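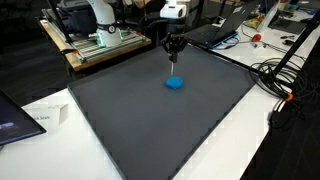

Blue modeling clay on a dark gray tray with a raised rim, pressed from above with a thin rod.

Search this site
Search for: kneading, drying, storage
Go

23 July 2023
By Begoña Lozano

How to press and texture modeling clay without wrecking it

I have read a lot of advice about modeling clay, and most of it seems to be written to sell you something. Texture mats, a special roller, a set of 114 stamps in a zip case. I bought some of those things. They live in a drawer. What follows is what I do at my own table, with notes on the parts I'm still not convinced by.

This is for the soft kind of clay that doesn't dry out or get baked, the stuff sold in bright colors for kids. Air-dry clay behaves differently and I'll say where.

What you need

One lump of clay, any color
A tray with a raised rim
A thin rod with a blunt end
A damp cloth
A ruler, if you care about even spacing

The tray first. People will tell you to work on wax paper, a glass cutting board, a silicone mat or a ceramic tile. I've tried them all. Wax paper wrinkles and the wrinkles end up on the back of your piece. Glass is fine until you press hard and the whole board skates across the table. A flat tray with a matte surface has suited me best, and the rim keeps crumbs of clay out of the carpet. I don't accept that the color matters much, except that a bright clay on a dark tray is easier to see when you're judging the edges. If your clay is black, use something pale.

The rod can be a knitting needle, a skewer with the point snipped off, a chopstick or a bit of plastic dowel. Skinner sells one for this purpose and it is a stick. Save your money.

Step 1. Warm it up

Knead the clay in your hands until it folds without cracking. The packet I have says thirty seconds. I have never once had it ready in thirty seconds. Give it a couple of minutes, longer if your house is cold. Some people swear by the microwave. I tried it and got a lump that was greasy on the outside and scalding in the middle, so please don't.

Step 2. Flatten it

Roll it into a ball, set it down near the middle of the tray and push with the heel of your hand. You are after a thick patty. A rough oval with a slightly uneven edge is good enough, and I'd argue that chasing a perfect circle at this stage is wasted effort, as the shape will shift once you start pressing anyway.

How thick? Every tutorial has a different answer. Mine is: thick enough that the rod can go in up to a third of the depth and still leave something solid underneath. If you can feel the tray through the clay, ball it up and start over.

Step 3. Press straight down

Hold the rod upright over the clay, lower it until the tip touches, and then push. Go slowly. A fast jab drags the surface down with it and leaves a ragged lip. If the rod leans, you get an oval hole with one steep side and one sloping side, which can look nice if you meant it.

Pull it out on the same line it went in. Most of the damage I see happens here. If the clay lifts with the rod, give the rod a quarter turn before you pull.

There's an old tip about dusting the rod with cornstarch. It does stop the sticking. It also leaves a white ring around every dent, and on blue clay the ring shows badly. I wipe the tip with a barely damp cloth every few presses. Vitória Barros, who taught the evening class I took one September, used a dab of hand lotion, and I have to admit her pieces looked cleaner than mine.

Step 4. Work from the center out

Each dent pushes clay sideways. Start at the rim of the patty and you'll close up your first dents by the time you reach the middle. Start at the center and the spread has somewhere to go. I was doubtful about this one and did two patties side by side, one each way. The one worked from the edge was a mess.

Step 5. Lift it off

Don't peel it. Slide something thin and flat under the clay, a little at a time, going all the way around before you lift.

For air-dry clay, do steps 2 to 4 quickly and keep the cloth over whatever you aren't working on. Cracks around the dents as it dries are common. Smoothing them with water helps a bit, though I've had it make them worse.

Claims I don't believe

That expensive clay holds detail better. I compared Kamow and Rerora, one costing twice as much as the other, and couldn't tell the dents apart the next day.

That you should chill the clay before pressing. It cracks.

That you need 4,000 practice presses to get a steady hand, which I read on a forum. An afternoon will do.

Storing it

Airtight tub, out of the sun. Keep the colors apart unless you like brown. Old clay that has gone stiff can sometimes be brought back with a drop of baby oil worked in by hand, but it never feels quite the same, and I only use mine for testing new rods.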